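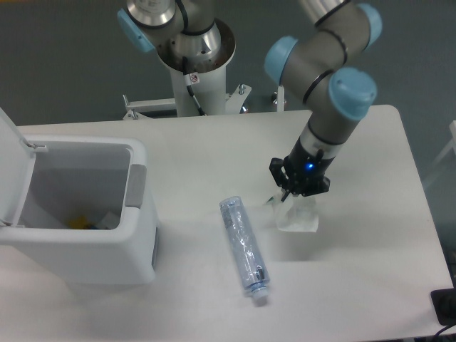 The Konulau Kitchen Diary is looking for households who would be willing to write down, for 30 days, every piece of soft plastic that comes into the home and what becomes of it afterward. We mean the thin, floppy stuff that most towns won't take at the curb and that very few of us could describe an hour after we've handled it. A clear plastic bag like the one crumpled up on the white table is exactly the sort of thing we'd love you to tell us about: what came in it, whether it got a second life at your house, and where it went when you were done. If you already have a drawer stuffed with bags inside other bags, you may be just the person we've been hoping to hear from (and you'd be in good company with most of our office).

Who we are

Stendimer is a small research outfit that studies everyday household habits, mostly the unglamorous ones. In the past we've asked people about leftovers, about drying laundry indoors, and about the things they keep in the garage without ever quite deciding to. The Kitchen Diary is named for the Konulau neighborhood, where we ran the first version with a handful of families who were very patient with us and told us, kindly and at some length, everything that was wrong with our forms. The forms are much shorter now. For this round we're opening it up to households in Tunden and Marín as well, and we have room for 591 households across the three places.

What we're asking you to do

Keep the diary for 30 days, starting in July. You can do it on paper, in a booklet we'll mail to you, or on your phone, whichever suits the way your house runs. Each evening somebody fills in a page. On a quiet day that might be one line, and on a day when you've done the big grocery run it might take ten minutes, especially if the kids are helping.

For each item we'd like to know what it was, what it held, who brought it home if you remember, and what happened to it. Reused for sandwiches, used to line the bathroom trash can, taken back to the store, thrown out, still sitting on the counter — all of these are good answers. "I don't know" is a good answer too, and we have a box for it.

There are also two conversations with one of our interviewers, one before you start and one after you finish. They last up to an hour and can be in person or over the phone. The first is mainly about your household and how shopping and cooking get done. The second goes back over your diary, and people tend to enjoy that one more than they thought they would. One woman in the Konulau group spent most of hers telling us how her mother used to rinse bread bags and peg them out on the line with the socks, and it was the best hour of our spring.

You do not need to save the plastic itself, wash it, or send it to us. Please don't send it to us! A few people did last time, with the best of intentions, and our mail room is a shelf.

Please don't change how you shop, either. We know that writing things down makes a person feel a little watched, and that there's a temptation to buy loose carrots for a month and feel virtuous. Buy what you always buy. A diary full of frozen pea bags and bread bags is every bit as useful to us as a nearly blank one.

Who can take part

You'll need to live in Konulau, Tunden or Marín, and expect to be home for most of the 30 days. A weekend away is fine, just note it down. Any size of household is welcome, including people who live alone, roommates who share a fridge but not much else, and families with grandparents upstairs. We especially want to hear from renters and from people who work nights, two groups that were thin on the ground last time.

The person who keeps the diary should be 18 or older. Everyone else in the home should know it's going on and be all right with it, even if their only contribution is to shout "chips!" from the other room.

You don't need to care about recycling, know anything about plastic, or have tidy handwriting. If you'd like to write in Spanish, please do, and Ezequiel will do your interviews in Spanish as well.

What you'll receive

Each household that completes the diary and both conversations gets $300, paid by check or bank transfer, your choice. Half comes after the first conversation and half after the second. If life gets in the way and you have to stop partway through, you keep the first half, no hard feelings and no explanation needed. We'll also mail you a copy of the report when it's done, which will be written in plain language and will have some of the drawings people made in their margins, with permission.

Your privacy

We take your name and address so that we can mail the booklet and pay you. They're kept apart from your diary, and the diary itself is stored under a number. Nothing we publish will identify you or your household. We may quote a line or two if it's a good one, and we'll ask you first. You may ask us to remove your diary at any point up until the report goes to print.

How to sign up

Call or write to the Stendimer office and ask for Ezequiel Carretero, who is running the diary this year. The phones are answered from 9 a.m. to 6 p.m., and if you get the machine, leave your number slowly and he'll call you back. Tell him which of the three places you live in, how many people share your kitchen, and whether you'd want the paper booklet or the phone version. He'll ask a few other questions to be sure we have a good mix of homes, so it's possible we'll have to say no even if you'd be wonderful at it. In that case we'll ask whether you'd like to go on the waiting list, and places do come open, usually in the first few days.

Neighbors are welcome to sign up together, but each household needs its own diary. If you're filling this in for an older relative who'd like to take part and would want some help with the writing, mention it when you call and we'll set aside extra time for the conversations.

Booklets will be mailed in the last week before the diary begins, with a pencil.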